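手で握るグリッパーを作る 共同工房の一角から

タオルを畳む機械を自宅で作りたい、という相談は以前から工房にあったが、たいていは腕の話で終わっていた。関節をいくつにするか、モーターはどれを選ぶか、架台は机に固定するのか。Murncombeで続いている計画は、その順番を変えた。腕は後回しにして、先に手先だけを作る。人間が両手に一つずつ握り、畳む、つまむ、引っ張るといった動作を自分の腕でやってみる。腕のほうは、手先の形が決まってから考えればいい。

Murncombeは倉庫を改装した共同工房で、会員は44人いる。木工の部屋と金属加工の部屋があり、奥に電子工作の机が並ぶ。グリッパーの計画に出入りしているのはそのうちの数人で、固定の顔ぶれがあるわけではない。活動日は水曜の夜で、仕事を終えた人が順にやって来て、十時には片付けを始める。計画には「Geseo」という名前が付いている。由来を聞いても、はっきりした答えは返ってこなかった。最初の部品表のファイル名がそうなっていた、というのが一番もっともらしい説明である。

Geseoの手先は平行リンク式で、左右の指が向きを保ったまま開閉する。図面だけ見れば単純な四節リンクの組み合わせで、教科書の最初のほうに出てくる機構だ。それでも最初の版は使いものにならなかった。リンクの穴にねじを直接通していたため、数日使うと穴が広がり、指先が左右にぐらついた。厚手の布なら何とかつまめるが、薄いハンカチになると先端がずれて逃げてしまう。

二版目では、リンクの回転する穴に真鍮のブッシュを入れた。穴を少し小さめに出力しておき、リーマで仕上げてから圧入する。作業台の万力をゆっくり締めて押し込むだけだが、斜めに入ると樹脂が割れるので、当て板を二枚作った。当て板は端材で、今も万力の横の釘に掛かっている。ブッシュを入れてからは、指先のがたつきがほぼなくなった。組み直しのたびに外すのはピンだけで、ブッシュは入れたままにしている。

ブッシュと工具の一部は、近所の機械部品店Paulauskasで買っている。通販のほうが安い品もあるが、現物を持って行って棚の前で合わせられるのが便利だという。リーマを一本、ピンをひと袋、それに平ワッシャーを買った日の領収書が工房のノートに貼ってあった。合計は2,595円。片手分の機構に使った金属部品は、ほとんどこの一回の買い物で足りている。

リンクの出力には時間がかかる。積層の向きを横に寝かせると一枚ずつは早いが、荷重のかかる方向に弱くなる場所がある。立てて出すと強さは揃うものの、支えを剥がした跡が穴の内側に残り、そこをまた削ることになる。結局、外側のリンクと内側のリンクで向きを変えることに落ち着いた。スライサーの設定は工房の共有フォルダにあり、ファイル名の末尾に版の番号が付いている。37まであるが、途中の番号はいくつか抜けている。

指先は取り替えが利くようにした。ねじを外せば別の形に付け替えられる。硬いものを挟むときと布を挟むときでは、必要な先端がまるで違う。角材やペンなら平たい面で挟めばよい。布は、先が厚いと下に潜り込めず、薄すぎると力をかけたときに反ってしまう。内側に滑り止めの薄いゴムを貼る案は早くから出ていたが、接着剤が何度か剥がれ、三種類試してから今のものになった。

布の担当に選ばれたのはタオルである。畳んだ枚数を競うわけではないので、速さは求めていない。パイル地は表面に輪になった糸が並んでいて、指先が浅く入ると、生地をつかまずに糸だけを引っ掛ける。逆に深く入れると今度は二枚重なってつまんでしまう。人の指なら、こすり合わせて枚数を確かめるところだ。グリッパーにはその感覚がなく、握っている人に伝わるのは、レバーの重さと、布がどれくらい突っ張るかだけになる。

試した人の多くは、最初の十分ほどで手首が疲れたと言う。自分の指の先にもう一つ長い指が付くような具合で、狙った位置より少し先で物に当たる。目で見ている場所と手応えのある場所がずれるので、はじめは肘が上がり、肩に力が入る。慣れた人を見ていると、肘は低いままで、手首をあまりひねらない。つかむ向きを変えたいときは、いったん机に置いて持ち直している。持ち替えの回数は増えるが、結果として作業は安定する。

両手で使うと、問題は一つ増える。左右の指先がぶつかるのである。片方で布の端を押さえ、もう片方を近づけていくと、布より先にリンクの外側同士が触れる。本体の幅を詰めればよいのだが、幅を詰めるとリンクが短くなり、開く量が減る。Geseoは幅を優先し、開く量は少しあきらめた。マグカップの胴はつかめなくなったが、取っ手はつかめる。

配線も後から悩みの種になった。手元から出るケーブルが太いと、手首を返すたびに引っ張られ、グリッパーが思わぬ方向へ回る。細いものに替えると今度は根元で断線しやすい。ケーブルを腕に沿わせ、肘の手前で一度ゆるめておくと楽になる。この取り回しは図面に描かれていない。初めて握る人には、隣にいる人が口で教えている。 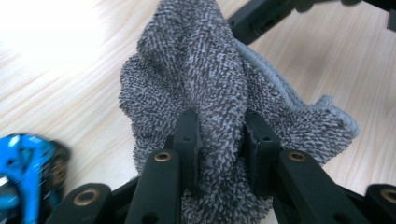
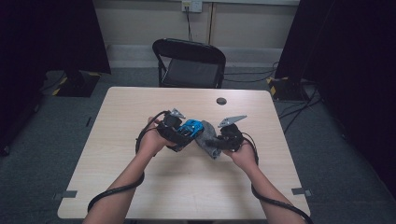 工房の外からも問い合わせが来るようになった。多いのは、完成品を売っていないかというものだが、Geseoに販売の予定はない。部品の形状データは会員向けに置いてあり、見学に来た人には紙の部品表を渡している。2,000円を材料費として箱に入れれば、樹脂部品ひと組を持ち帰ることもできる。組み立ては各自の仕事で、ブッシュの圧入だけは工房の万力を借りていく人が多い。

次に手を付けるのは握りの部分だという。今の握りは大人の手に合わせてあり、手の小さい会員には親指が届きにくい。Carnisという試作の握りが二つ出来ていて、一つはレバーの支点を手前に寄せたもの、もう一つは角度だけを変えたものだ。どちらも本体との継ぎ目は共通にしてあり、ねじを外せば元の握りに戻せる。支点を寄せたほうは軽く引けるが、指先の開く量がさらに減った。角度を変えたほうは評判がいいものの、長く使うと小指の付け根が当たる。

腕の設計はまだ始まっていない。ただ、人の手で使っているうちに、腕に求めるものの見当は付いてきた。布をつまんで持ち上げるだけなら、力は小さくて済む。難しいのは机の面に沿って指先を滑らせる動きで、押しつけすぎれば止まり、浮けば布の下に入らない。人間は肩から先をゆるめてこれをやっている。同じことを硬い腕にさせるなら、どこかにばねを入れるか、指先そのものを柔らかくする必要がある。工房では後者を先に試すつもりで、柔らかい樹脂の見本を取り寄せている。

ノートの最新のページには、ピンの抜け止めについての書き込みがあった。Eリングでは外すときに飛んで見失うので、割ピンに替えてはどうか、という提案である。その下に別の筆跡で、割ピンは布に引っ掛かる、とある。さらに下には、頭を内側に向ければよいと書かれ、簡単な断面図が添えてあった。次の水曜に片手分だけ作って、タオルで試すことになっている。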